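Grindale House Refurbishment: Year-End Report to Funders

By Renata Pawłowska
Monday, December 27, 2021

14 shares | 4 comments

The grant covered three pieces of work at Grindale House: ventilation in the shared bathrooms, new hot water pipework on the upper floors, and a repaint of the stairwells. The first two are finished. The stairwells are half done and will run into March.

Ventilation took up most of the money and most of the tenants' patience. The old fans dated from the last conversion and vented into the roof space. We replaced them with humidity-controlled units from Caltelex, ducted through the north wall. Cutting the openings took longer than planned because the wall is double brick above the second floor, and the contractor had priced it as single. We settled the difference at $353 per opening, paid from contingency.

Bathrooms are cleaned by the residents on a rota, and the supplies now come out of the house budget. Each room has a mirror, a sink and a squeegee.
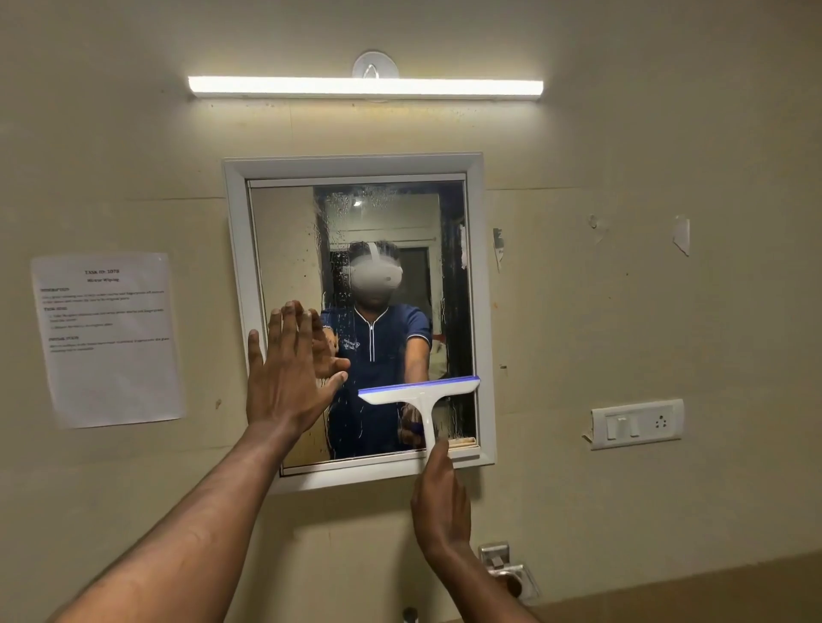 The pipework went in over two weeks in the fall. Water was off on weekdays from nine until four, and residents on the affected floors had use of the ground floor showers. Khải Lục kept the notices up to date and dealt with the complaints, of which there were 7 in writing. Six concerned the noise. The other was about a delivery left across the bike rack — it was moved the same day.

Humidity readings are taken by hand each Friday, before the evening rush. The meters are cheap ones and two of them disagree with each other, so we look at the trend and leave single readings alone. The trend is down in every bathroom except the one beside the laundry, where the fan shares a duct run with the dryer. Clakumance has quoted for separating the two.
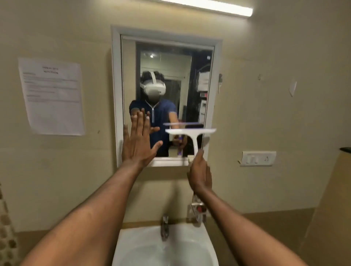
Effie Swanson asked at the December meeting whether the laundry duct could be done before the stairwells, as the damp was a bigger worry to her than the paint. We agree, and have moved it to the front of the list. The painters can start again once the duct is closed up.

Spending to date is within the grant. We ask that the unspent stairwell money be carried over to the next period, under the same heading. Invoices are attached in the usual order.

Comments (4)

Huệ Tôn
Will the fans on the third floor be turned down at night? Ours kicks in at 2 a.m.

Renata Pawłowska
Yes, the timer setting is on the list for January.

Neelam Chauhan
Please do the duct first. The laundry wall still smells.

Khải Lục
Clakumance can come the second week of January. Notice goes up tomorrow.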